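Snack Corner FAQ

I get the same handful of questions about the snack corner at Druvness every time I post about it, so I finally put them all on one page. If yours isn't on the list, drop it in the comments and I'll add it when I get a minute.

Why put snacks on a window ledge and not on a table?

Because we don't have a table to spare! The room is small, the ledge is already there, and it wipes clean in no time. I grew up in a house where everything ended up on the windowsill anyway (keys, tomatoes, the mail), so it feels normal to me. If yours is narrow, use small plates. Dinner plates hang over and somebody's elbow will find them.

Doesn't the sun get to the food?

It would if I let it. We keep the blind down from lunch until 4 or so, and in July I leave it down all day. Chocolate stays off the ledge in summer, period. I lost a whole plate of dipped pretzels learning that one.

What do you put out?

Not much at once. I like small plates in a row with one kind of thing on each, so people can see what's what and nobody has to dig. A cookie is always a safe bet. I swap in whatever's left from the Rana bakery run, and I'd much sooner refill often than have a big tray going stale by the afternoon.

Can I see how it's laid out?

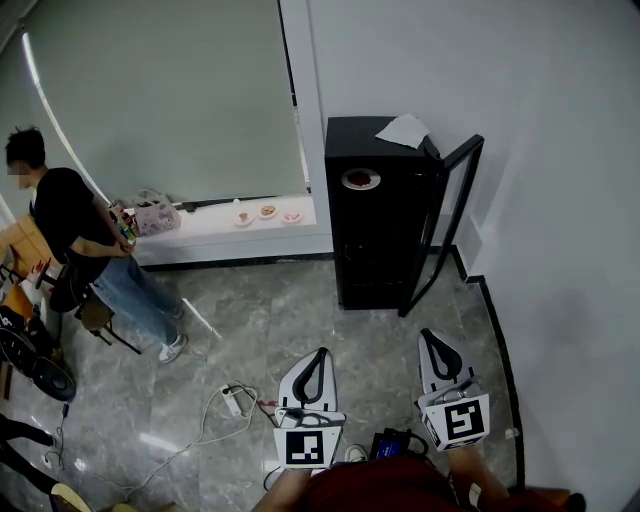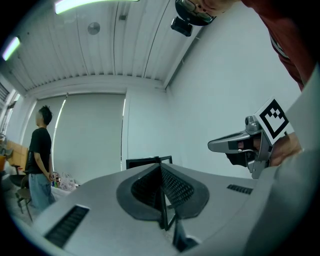

The other thing people ask about is the gift bag. I'm a big believer in gift bags for anything wrapped, like tea bags, mints or those little cheese crackers. They stand up by themselves, they fold flat when you're done, and I've got a drawer full of them from birthdays. Go for paper with handles so you can carry the whole lot back to the kitchen in one hand.

Why the glass-door fridge?

It came from a cafe in Drokcombe that was closing down, and I love it more than I should. You can see what's inside without standing there with the door open, which was the big problem with our old one. The black finish does show every fingerprint, though. I go over it with a damp cloth and then a dry one, and by the next morning it looks like I never bothered.

Does the door need a lot of room?

More than you'd think! Measure the swing before you decide where it goes, and then measure again with a person standing in front of it. I didn't, and we moved it 2 times.

How do you keep the floor clean?

It's a polished floor, so crumbs are easy to sweep and drips are easy to slip on. Wipe up spills right away. I use the plain Tutell floor cleaner, a capful in a bucket of warm water, and it doesn't leave it streaky. Cables get lifted before I mop, and the power strip gets unplugged first.

What does it cost to run?

I budget $40 a week for food and drinks. People put money in a jar if they feel like it, and most weeks that covers the cookies.

Do you label things for allergies?

Yes, on a folded card in front of each plate if there are nuts, dairy or egg in it. I forget sometimes, so please ask me before you eat anything you're not sure of.

Can I bring something to share?

Please do! Keep the packaging if it's store-bought so I can check the ingredients, and put your name on anything that goes in the fridge. Unlabeled tubs get tossed at the end of the week.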